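Kurix Refurb Log — data card / readme

Last touched September 11, 2024. Rough version, Hilkka has promised a cleaner one but use this for now.

What it is

A table of desktop PCs that came through the Laitinen reuse shop, what was wrong with them, what got swapped, and whether they went out again or got stripped for parts. 816 rows, one row per machine. Text and numbers only, comma separated, one header row. Started as a paper binder. Joni Seppälä typed most of it in over one winter, Catarina Rebelo did the rest and fixed the column names.

Why bother: we kept getting asked which faults are worth repairing and which aren't. Everyone had an opinion and no one had the numbers. Now there's numbers. Not great ones, see below.

Scope

Desktops only. No laptops, no all-in-ones, no servers. Office leftovers mostly, some home machines. A tower gets a row once the side panel is off and someone has looked inside — machines refused at the door don't get one. 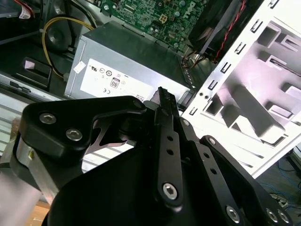
Files

log.csv — the main table
parts.csv — one line per part swapped, joins on unit_id
codes.txt — fault codes and what they mean
changes.txt — what changed between versions, patchy before February

There was a fifth file with donor notes. Removed, had phone numbers in it. If you have an old copy please delete that file.

Columns in log.csv

unit_id — our number, starts with K. Not the serial number. Serials never went in.
intake_month — month and year, no day
form — tower, small, or other
fault_1, fault_2 — fault codes, main one first. fault_2 is often blank
psu_result — ok, weak, dead, not tested
ram_gb — as found, not as sold
disk_type — hdd, ssd, none
disk_wiped — yes or no. Should be yes everywhere there was a disk. If you see a no, it means the disk was pulled and shredded insted
minutes — bench time, rounded up to the next 6
outcome — sold, given, stripped, waiting
who — bench initials, replaced with letters A to F

Minutes is the one people ask about. The old paper form had boxes in tenths of an hour, thats where the 6 comes from. Don't try to read anything finer out of it.

How a machine gets its row

Intake sticker goes on, unit_id gets written down. Disk out first, always. Then a look around for swollen capacitors, loose plugs, dust, missing screws. Then power supply test, then memory, then boot. Whoever is on the bench picks the fault code from the printed list. If two codes fit they pick the one that cost more time. That rule only got written down halfway through so early rows are a bit all over the place.

Lajos Bárány rechecked a batch of finished rows against the paper and mostly fixed typos in ram_gb. Somebody had been typing megabytes.

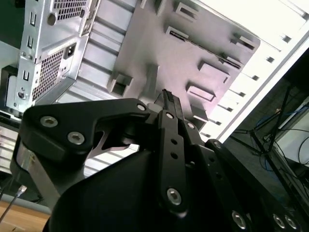
KNOWN PROBLEMS

Read this part if you read nothing else.

"not tested" in psu_result means two differnt things. Before the Groltis tester arrived it meant we had no way to test under load. After, it meant the person skipped it. No column tells you which. Going by intake_month gets you close.

Fault code 2 (no display) is overused. It was the top line on the printed list and it shows. A lot of those were memory not seated properly, which has its own code further down.

Stripped machines have short minutes. Doesn't mean they were easy. Means somebody gave up early, or the board was so old there was no point.

Cable faults are undercounted. When a plug was just loose people pushed it back in and carried on, never wrote a thing. We talked about going back to fix this and can't — there's nothing to go back to.

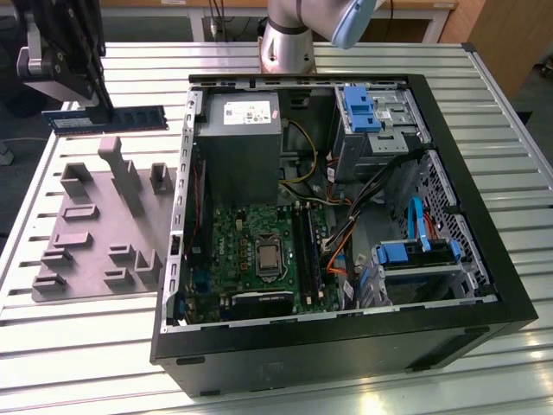

Same with fans. Cleaned fans are not in the log, replaced fans are. So if you're counting cooling problems use parts.csv and expect the number to come out low anyway.

Outcome "waiting" was never cleaned up. Some of those have been on the shelf for ages and some were sold and not updated. Treat as unknown.

Bench letters A to F are not equal amounts of work. C is two people who shared a login. Please don't rank them.

What you can use it for

Repair-cafe planning, parts ordering, teaching joins and messy data, arguing with your boss about whether to keep old power supplies. Hildegard Kröger used an early version in an evening class on spreadsheets and it held up fine.

What not to use it for

Brand reliability. There is no brand column and that's on purpose, we only see what local offices throw out. Also not failure rates in general. Every machine in here was already unwanted by somebody.

Parts notes

parts.csv has a price column. It's what we would have paid, not what we paid, most parts came from other stripped units. Blank price means nobody looked it up. Zero means free. Those two got mixed up in the first import and are fixed now (I think).

Power supplies are logged as one part even when the leads were bad and the box was ok. We don't open them. Please don't open yours either. 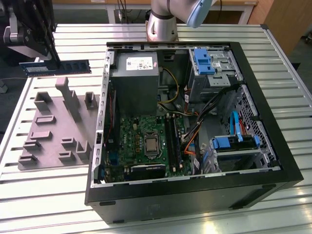

Tower on its side, panel off. Power supply at upper left.

Loading it

Any spreadsheet will open it. Set unit_id to text or some programs get clever with it. Encoding is UTF-8, older copies weren't and the notes come out garbled. Biggest notes field is 600 characters, anything longer was cut when it was imported.

License and credit

Free to use, share, change. Say it came from the Kurix log and link back if you can. Groreck pays for the hosting and has no say over whats in it.

Fixes

Send corrections to Catarina with the unit_id and the column name. One per line please, not a marked up copy of the whole file. She goes through them when the shop is closed so it can take a while.

Todo

- split "not tested" into two values
- finish codes.txt, the last few codes have no text
- add small form factor notes from Joni
- decide what to do with the waiting rows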